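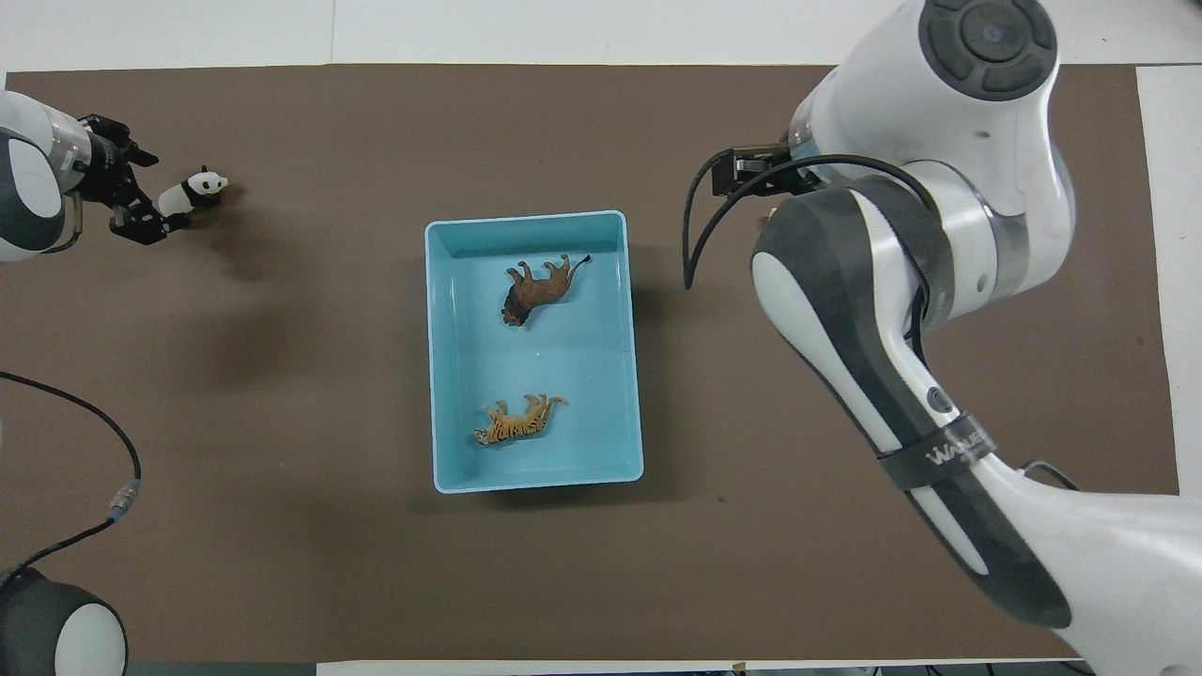 Figure 1. Tray packing with two arms. A panda is held in the left gripper; a lion and a tiger lie in the tray.

Unit 4: Automation in the packing room
Course notes, Work and Technology. Instructor: Zorica Đorđević

Reading for this unit: the Bastodari case, parts one and two. Bring your notes on job rotation from Unit 3.

The case
Bastodari packs small toy sets for other companies. Before the change, 22 people worked in the packing room, all on hand packing. Each packer filled trays from open bins and passed them down the bench for checking. The company then moved its animal sets to two-arm stations, starting in January. Hand packing stayed in place for mixed orders and for anything soft or oddly shaped.

What changed in the jobs
Station tender is the new job title. A tender refills the parts supply, clears stops, and signs off the first tray of each order. Amra Dumitrescu, a packer for over 15 years, moved into this job in the first group. In her interview she says her wrists hurt less and her day is more broken up. She also says she talks to fewer people, as the stations are spaced farther apart than the old benches.

Checking is still done by people. The checker looks for the wrong animal, a missing animal, and paint damage. Rok Leka, the shift lead, wanted checkers to rotate with tenders every 4 hours. The company agreed to this after the first month.

Pay was the main dispute. Tenders were first paid the packer rate, although they had taken on fault reports and sign-off. Compare the Rees reading, where the new duties were graded before the machines arrived.

Terms
Task shift: part of a job moves to a machine and the rest stays with the worker.
Residual work: what is left over for people, often the irregular items.
Tending: supplying, watching, and restarting equipment.

For discussion
Which parts of Dumitrescu's old job are residual work, and which are new?
Who should decide when a station is stopped, the tender or the shift lead?
Write one page on the pay dispute and hand it in before we start Unit 5.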